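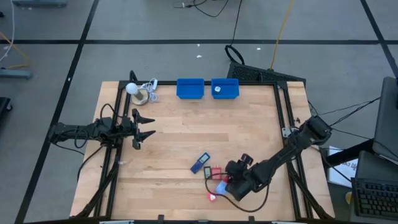
Clallow repair and sorting sessions move to larger room in March

Friday, January 23, 2026

CLALLOW - The small-goods sorting sessions run by the Hudum reuse shop will move to the first floor of the former Tang print building in March, the shop said this week.

The sessions have been held since last spring in the shop's back room on Weir Street. People bring in household odds and ends they no longer use, such as desk lamps, chargers, remotes and kitchen timers, and the items are sorted at a table before being put out for sale, repaired or sent for recycling.

Refilwe Nel, who manages the shop, said the back room is too small for the number of people who now come.

"We have had to ask people to come back another day," Nel said. "Some of them drove in from out of town with a trunk full of stuff."

The new room is carpeted and gets daylight on two sides. Hudum has signed a lease for 2 years with the building's owner, Zukero, at a rent of $2,000 a month. Utilities are included. The shop will pay for its own internet service.

The way items are sorted will stay the same. Goods are laid out on a butcher-block tabletop with blue plastic bins along the back. One bin takes things that can be sold as they are and the other takes loose parts: caps, knobs, battery covers and anything else that has come away from whatever it belonged to. Larger pieces such as table lamps stay on the wood until someone has looked at the shade, the base and the cord.

Cords cause the most delay, according to Zihan Wan, who runs the Saturday sessions. Many arrive in a box with no sign of what they power. Wan asks people to coil each one and keep it next to the item it goes with.

"If a lamp comes in with its cord, we can have it on the shelf by the afternoon," Wan said. "If the cord is in another bag at home, the lamp sits here for a month."

Small electronics are checked separately. Revathi Chettiar, a retired electrician, tests them and removes old batteries, which are kept away from the other goods and taken to the county drop-off site. The shop does not accept swollen or leaking batteries, smoke alarms, or anything with a cracked glass screen.

Items that fail the test are offered to the repair group, which meets on the second Tuesday of the month. That group will also use the new room. Yulan Fu, who started it, said members hope to add a second workbench and more overhead light. The group is looking for a used bench vise and a set of small screwdrivers.

The shop itself will stay on Weir Street, and its opening hours will not change. Finished goods will be carried over from the Tang building twice a week.

Up to 50 people can be in the new room at one time under the fire rules. There is an elevator, and the side entrance on Mill Lane has a ramp. Parking behind the building is free after 5 p.m. and all day on weekends. On weekday mornings drivers should use the public lot across from the post office.

Sessions remain free and no sign-up is needed for drop-offs. Anyone bringing more than two boxes should call the shop first.

The exact date of the first session in the new room will be posted in the shop window and on the library notice board. Sessions on Weir Street will continue until then. There will be no drop-offs during the week of the move.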